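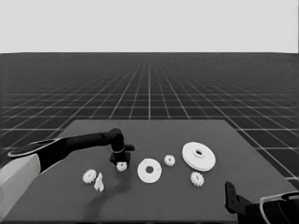

Overview camera, both arms on the simulated bench.

Home | Projects | Bench Notes | Parts | Archive
Print this page | E-mail this page
Posted in December by Eyerusalem Gebreyes

Gear reducer, part 4: moving the assembly into simulation

The reducer for the Narker turntable has a ring, a flanged hub and four small spur gears. I have put it together by hand often enough to know where it binds. The goal for the winter is to have the two arms at the Nigatu workshop do it unattended, and the real arms are shared with two other projects, so most of the work is now happening in a simulator on my desktop at home.

The parts came straight out of the CAD files for the printed set. Visual meshes went in unchanged. Collision meshes did not, because the physics engine wraps anything concave in a convex hull unless told otherwise, and a hull over a ring has no hole. I cut each part into convex pieces by script. The teeth are the expensive bit. After thinning them out, the full set came to 144 pieces and the step time went back to something I can live with.

Friction is a single value for every contact. I know that is wrong for printed plastic against rubber pads. It will get its own post.

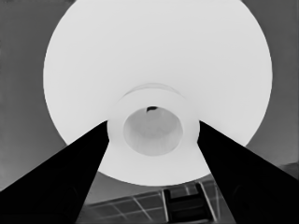

Picking up the large disk was the first job, and it took longer than everything else in this post. The first version of the grasp planner went for the outer rim, where the fingers barely open far enough and any error in yaw tips the part. Grasping at the hub is better. The wrist camera gives a clean view for it: one fingertip on each side of the collar, with the recess between them, so the centering error can be measured as the offset between the middle of the recess and the middle of the gap. I fit an ellipse to the recess, take the offset in pixels, scale by the known collar diameter and correct before closing. No depth channel is used.

The ellipse fit fails when the exposure is too high. White part, bright light, and the edge of the collar washes into the disk behind it. I dropped the light intensity in the scene file and fixed the exposure. The workshop has a skylight, so the same trick will need more care there.

Closing speed matters less than I thought. Closing force matters a lot. With the default setting the solver let the fingers sink into the collar and then threw the part off the table. Two changes cured it: a lower force limit on the finger joints, and contact stiffness raised one notch at a time until the penetration stopped showing up in the log.
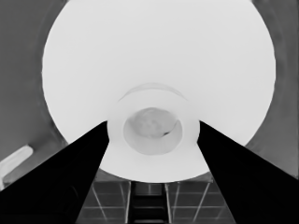 Wrist view in grayscale, fingertips at the ring.

The controller is a plain state machine with 9 states. I looked at a behavior tree and decided against it, as there is very little branching — a failed grasp goes back to the hover pose and tries again, up to 2 retries, then the run is marked as failed. Each run writes joint positions, finger forces and both camera streams to disk. The logging code is the Cararus recorder with the network part removed.

Start poses are jittered by a few millimeters per part, with a check that no two collision meshes overlap. I also jitter yaw on the gears. Without that the tooth mesh step passes every time and says nothing useful.

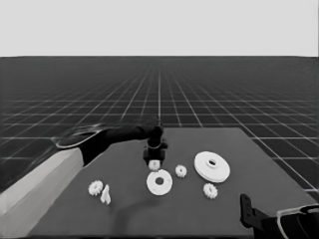
A batch is 300 runs, started in the evening and read over coffee. The summary script sorts failures by the state they died in, and so far the list is mostly gear pickups. The gears are small compared with the fingers, and a grasp across the tooth tips can rotate the gear while the fingers close. Grasping in the valleys would fix the angle, but then the planner needs the yaw of every gear to within half a tooth. I have a template matcher that does this in the overhead view and has not been tried on anything printed.

Still open:

- handing a part from one arm to the other
- separate friction values for pads and plastic
- a better collision mesh for the small angled part, which rocks when it is set down
- porting the scene file to the Sisport format so the workshop machine can load it

The scene file and the convex cutting script are on the Parts page. The script expects meshes in meters and will not warn you if they are in millimeters.

Previous: Part 3, printing the flange | Print this page | E-mail this page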